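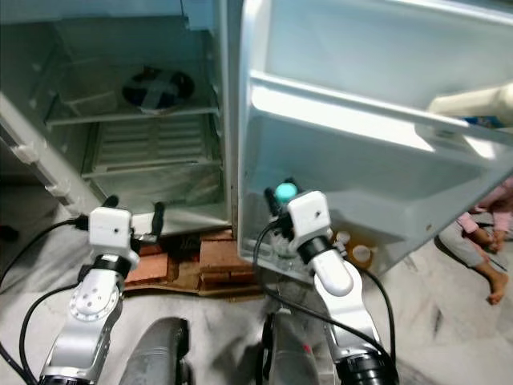 Shelf Use and Cleaning Load in a Shared Refrigerator
Natália Koubek
Pokuvley residence project, final report, March 2024

1. Background

The kitchen at Pokuvley serves 16 residents. Complaints to the house office concerned spoiled food and a lack of shelf space, mostly at the end of the month. The project measured how the space was used over 20 days and tested a simple labeling rule.

2. Method

Contents were logged every evening. Each item was recorded by position (upper shelf, lower shelf, floor, door bin) and by whether it carried a name. Bottles were logged separately, as they were often laid flat in the door bin. Before the second half of the period the refrigerator was cleared and all shelves were wiped. The floor needed a second pass - residue collects there and plain water does not lift it.

3. Results

In the first half, 57 percent of items had no name. In the second half the share fell to 40 percent. The upper shelf filled first in both halves. The wire shelf was used mainly for tall containers, and small jars tipped on it. Items pushed against the rear vent were found partly frozen on two evenings.

4. Limits

One kitchen was studied. The Ellomau building has a different layout and was left out. Logging ended before the April room changes, so the effect of new residents is unknown.

5. Recommendations

Keep the rear vent clear by at least a hand's width. Assign the door bin to drinks and sauces only.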